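Bring back the paper bus timetable

I have been catching buses in Orkdale for most of my adult life and I want to say something in favour of paper. The folded kind. The one that used to sit in a rack behind the driver and went soft in your coat pocket by December.

They stopped printing them in the spring. Three thousand dollars a year, that was the saving, according to the notice at the depot. $3,000. The town spends more than that on the flower baskets, and I like the flower baskets, but come on.

Now it's the Irkora app. Which is fine when it works. It wants your location, it wants an update, it wants to know if you enjoyed your last trip. Meanwhile the 93 has gone past.
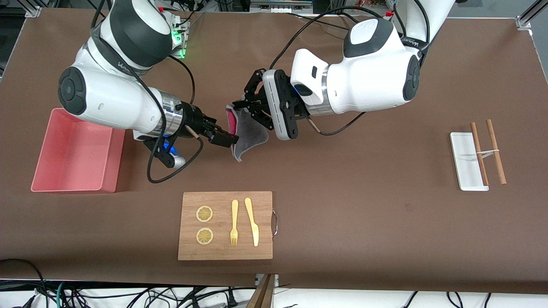 Who actually uses the bus

Old people. Kids with cracked phones. Shift workers heading out to Atgate before the sun's up, with 4 percent battery and cold hands. My neighbour doesn't own a smartphone and doesn't want one, and she shouldn't have to buy one to get to the dentist.

The reply I always get is that the app is more accurate. Live times! Sure. But a timetable isn't only about the next bus. It's the shape of the whole day on one sheet. You can see that if you miss the one after lunch you're stuck till school's out. You can see the last one home. Try getting that out of a little blue dot moving along a map, you end up scrolling forever and loosing your place.

And you learn a paper one. I still know the old Sunday-style holiday times by heart, wich is no use to anyone now but there you go.

I'm not against the app. Keep it. My sister swears by it and she's never late for anything. Just print a sheet as well, black and white, one side, put a stack at the library and a stack at the Thakur bakery by the main stop. People would take them. I'd fold a few myself.
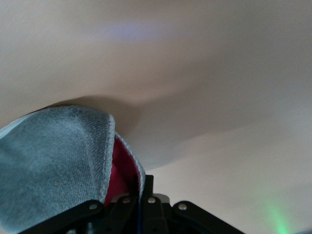
Soft beige folds, close up.

The other thing is the poles. Half the stops on my route have an empty metal holder where the times used to be, with just a code to scan. In the rain. At night. Ten minutes with a ladder and a laminated page would sort out each one -- less if you brought a mate.

Anyway the council is taking comments on the transit budget till the end of the month. There's a form. It's online, of course. You can also write to them on paper, I checked, and I have.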